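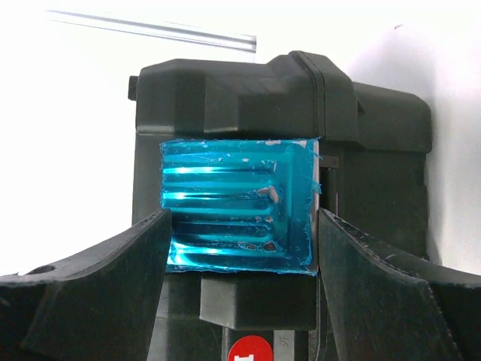

Page last changed: June, in the evening

Home | Recipes | Opinions | Kitchen Notes | Contact

Please stop telling people to wash the rice until the water is clear

by Prasetyo Kusuma

I have cooked rice almost every day since I was 11 years old, and I want to argue against a rule which I read in nearly every recipe. The rule says you must wash the rice until the water runs clear. It is repeated so often that people feel guilty if they do less. I think it is a bad rule for a home cook, and it makes a simple food look difficult.

First, the water is almost never clear. I tried it once in my kitchen in Wedham with a bag of ordinary long grain rice, and I changed the water many times. It became less white, and then it stayed a little cloudy, and I was tired. The rice after this work was good. The next day I washed the same rice only 2 times and cooked it in the same pot, and my wife did not notice any difference. I did not notice it either, and I was looking for it.

I do not say that washing is useless. In the house of my parents we washed always, because rice was bought from an open sack and there was dust in it, sometimes a small stone. You moved your fingers through the grains and you felt what should not be there. This was a good reason. But the rice I buy now from the shop in Bestcombe comes in a closed bag, and I have never found a stone in it.

Second, the recipe writers do not say what the washing is for. It takes away loose starch from the outside, so the grains stick less. Very well, but do you want them to stick less? If I make fried rice for tomorrow, yes. If I will eat with a spoon and a thick sauce, I like that the rice holds together a bit. For rice pudding I do not wash at all, and my neighbor Mrs. Ivanyshyn, who makes a better pudding than mine, was quite shocked that somebody would.

What matters much more is the amount of water in the pot and the time of resting. A friend of mine cooks 900 grams of rice with 1000 grams of water when the whole family comes, and he measures both on a scale. For my taste this is too dry, but he gets the same result every time, and I respect it. Many people who wash their rice with such patience then pour the cooking water by eye, forget how much was already left in the sieve, and blame the brand. After the heat is off, leave the lid closed for ten minutes. I would be happy if the recipes wrote this in big letters and put the washing in small ones.

Some readers will answer that washing is a tradition and a calm moment in the day. I can accept this. My mother would not agree with one word of this page, and when I cook in her kitchen, I wash until she says it is enough.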